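Planning for the Second Year: Selma Kadrić on Budgeting for Automation at Stastamlow

Stastamlow, a regional provider of workplace and records services, is preparing its equipment plan for robotic handling in its Irkley office. Selma Kadrić, who leads operations planning, met with us on a Tuesday morning to discuss how the request was put together and what has changed in it.

The plan covers two arm units for the issue and return of office equipment at numbered desks. Ms. Kadrić began with the work itself. “A laptop is placed on a desk, turned to face the user, squared up and left closed,” she said. “Before we asked any supplier for a price, we wrote down every step a person takes in doing that. The quotations we received afterward were much easier to compare.”

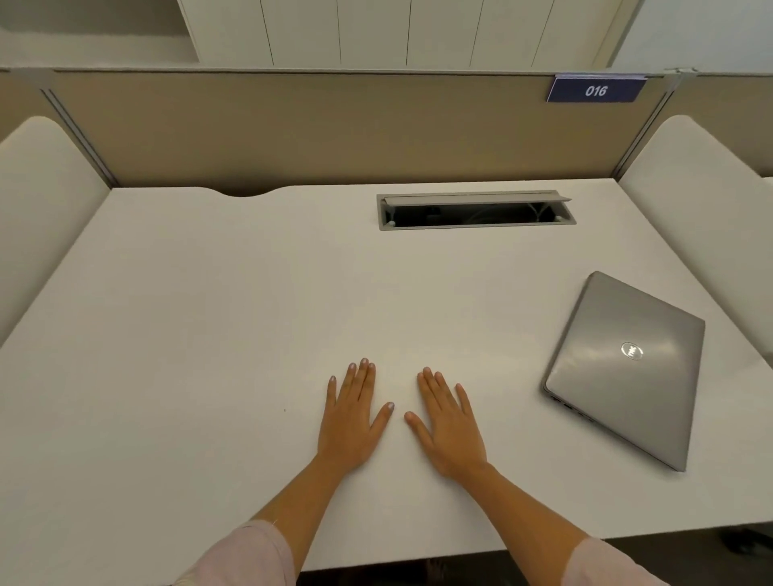
The first quotation, obtained from Greco, priced the arms and very little else. Mounting, floor marking, operator training and spare fingertips were listed as options. Ms. Kadrić's department now asks each bidder to complete the same cost sheet, with separate lines for purchase, installation and yearly support.

“The purchase price was 65 percent of what we expected to spend in the first year,” she said. “The remainder was spread across items that had no owner in our budget. Facilities assumed that technology would pay for the power work, and technology assumed the reverse.”

She was equally direct about desk fittings. Cable boxes with hinged lids, partitions and side panels all limit where an arm can reach, and suppliers tend to quote for a clear table. The department therefore asks that demonstrations be carried out at a furnished desk, with the cable lid raised as well as lowered. One bidder withdrew at that stage. Edurow, the second, revised its offer to include a shorter arm and a softer grip for metal lids.

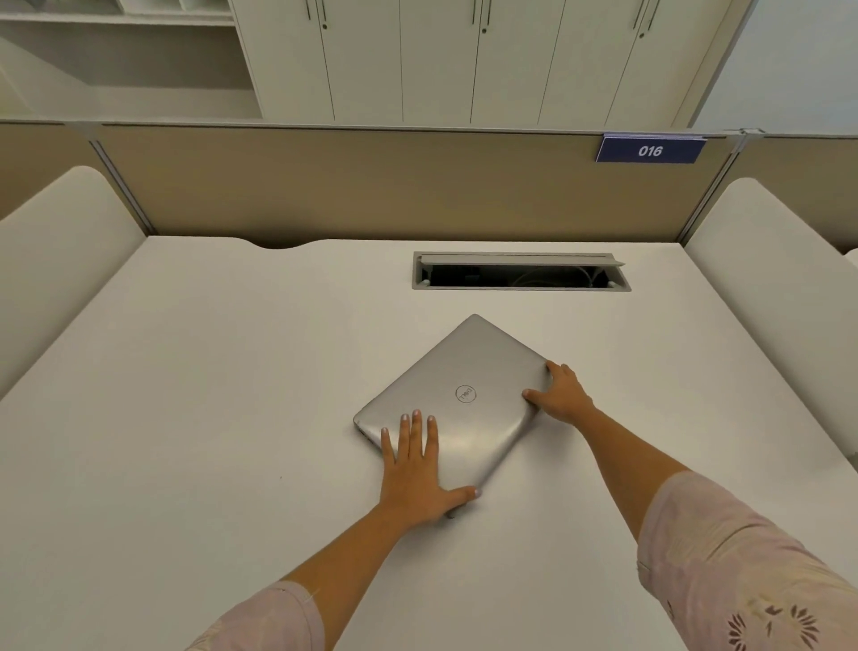 Leasing or Buying

The question of ownership took up most of the spring. Edurow offered a lease at 1,150 dollars per unit each month, with support included and a minimum term of 12 months. Ms. Kadrić recommended the lease for the first year only.

“We do not yet know how many hours a day these units will run,” she said. “If it is fewer than eight, a purchase is difficult to defend. I would like that figure from our own log before I sign for anything longer.” 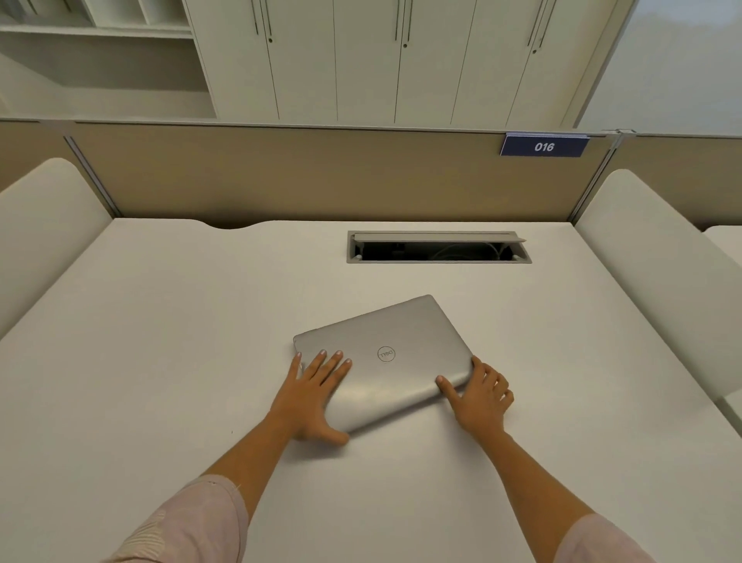 The log is kept by the desk staff, who record each handover by desk number and note any that had to be completed by hand. Ms. Kadrić has asked that staff time spent on these corrections be charged to the project – a point on which finance was at first reluctant. It now appears as its own line in the draft.

Asked what she would advise other offices, she mentioned the contract terms on software updates, which in her view deserve a closer reading than the hardware sheet. The draft plan goes to the finance office in September, and a decision on the second unit will be taken separately.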